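Snack table packers wanted, Walovham

Posted September 17, 2025

Oyelaran is looking for packers. Casual work, paid per box, no experience needed. Start as soon as you can really.

What we do. We put together mixed snack boxes, crackers, biscuits, small cakes, that sort of thing, and send them out to offices and a few corner shops round Walovham and Warnmont. Orders have gone up a lot and we have 1000 boxes to get out before the end of January, plus the usual ones. Two of us can't do it.

The work is done at a big table in a front room, not a warehouse. Sitting or standing, up to you. You get a pile of packets and a carton, you fill the carton, next one. Sounds easy and mostly it is but the boxes have to look nice when opened, so no crushed crackers and nothing shoved in sideways.

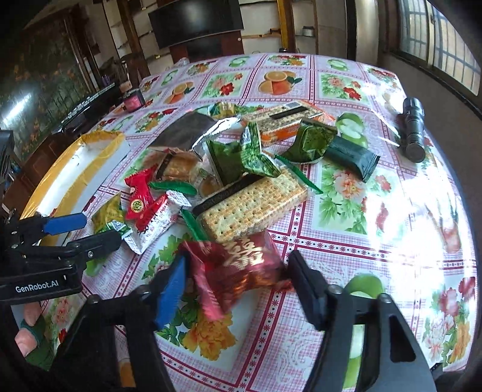
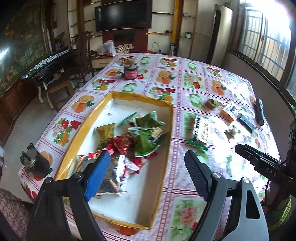
Snacks on the table, patterned cloth

What you would be doing
Sorting packets by type, checking seals and dates
Anything torn or open goes to one side, never in a box
Heavy packs at the bottom, crackers flat, small wrapped bits fill the gaps
Wiping out cartons before they get filled, crumbs get everywhere
Taping, labelling, stacking by the door
Wiping down the tablecloth at the end of a shift

Who we want
Tidy. Quick hands but not rough. Somebody who can tell when a box looks half empty even if the list says its done. You need to be 18 or over and able to lift a full carton onto a shelf. Clean hands, hair tied back, no strong perfume please, it gets into the wrappers.

If you have a nut allergy this is probably not the job for you, some of the cakes and biscuits contain nuts and we can't keep them apart.

Hours
Shifts are four hours, mornings or afternoons. We would like at least 12 hours a week from you but ask if you can only do less. Most people manage some 100 boxes a week once they know the order of things, slower at first and thats fine.

Pay
Per box, rate depends on size, Mojtaba will go through it when you ring. Paid weekly. Trial shift is paid the same as any other. Tea and coffee on us, and you can take home the split packets.

Getting here
Bus from Warnmont stops at the end of the road. Street parking only, fills up early.

To apply
No CV needed. Send a short message through the form on this page to Mojtaba Bakhtiari with your name, a phone number, which hours suit and when you could start. Put PACKING at the top or it ends up in with the Cloroletti orders and gets missed. Will try to reply to everyone, please chase if you dont hear from us.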